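Skultham Cohort, Stasville Arm
Progress report to the Brikomley Fund
Reporting period ending 26/09/2020

1. Status against plan

The study asks whether drinking water drawn from shallow wells is linked to the raised rate of bladder cancer in the Stasville district. The award covers sample collection, DNA extraction and sequencing. Collection is on schedule at 9 of the 10 sites. The tenth, Magesa, opened late and is treated separately in section 3.

Enrollment has passed the interim target of 1,000 participants. Each one has given a urine sample and a blood sample and has completed the water history form. Cases and controls are matched on age band, sex and years lived in the district. Tumor tissue is requested only from cases who are already having surgery as part of their care.

2. Samples and laboratory work

Tissue is frozen at the clinic and moved to Stasville on dry ice. Extraction runs in batches of 16, with one blank and one repeat sample in each batch. DNA yield from frozen tissue is within the range set out in the protocol. Yield from fixed tissue is lower and more variable, and we no longer send fixed tissue for whole genome sequencing. It is kept for targeted panels.

Two batches failed the purity check in the spring. The cause was traced to a wash buffer made up at the wrong strength. Both batches were extracted again from reserve material and passed. Buffer lots are now logged against batch numbers.
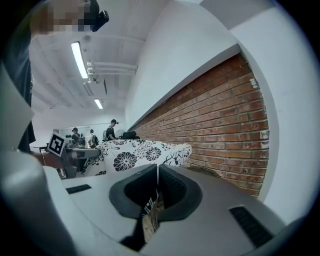 The clinic coordinator at Magesa wrote in response to the draft of this report that the water history form takes too long for older patients, and that answers on wells used before the age of twenty are mostly guesses. She asked for the early-life questions to be cut to a single page.

We agree in part. The early-life questions stay, given the long delay between exposure and diagnosis, but they will be reduced to source type and village. Well depth and treatment method will be asked only for sources used in adult life. The short form has been translated and is awaiting ethics approval. Records taken on the long form can be mapped to it without loss of the main exposure variable.

3. Magesa

The site was held up by the freezer supply. The unit first delivered could not hold temperature through local power cuts, and the replacement came with a battery backup. Recruitment of controls is still behind recruitment of cases, and matching in the oldest age band is incomplete. No change to the overall sample size is requested.

4. Budget

Spending on travel is under plan. Shipping is over plan owing to higher dry ice charges and fewer flights. We request approval to move the travel underspend to shipping. Staff costs are as forecast.

5. Next period

Sequencing of the first set of tumor and blood pairs starts in January. Mutational signature analysis follows once coverage has been checked. Well water results will be linked to participant records by site code only. The revised data access plan is attached as Annex B.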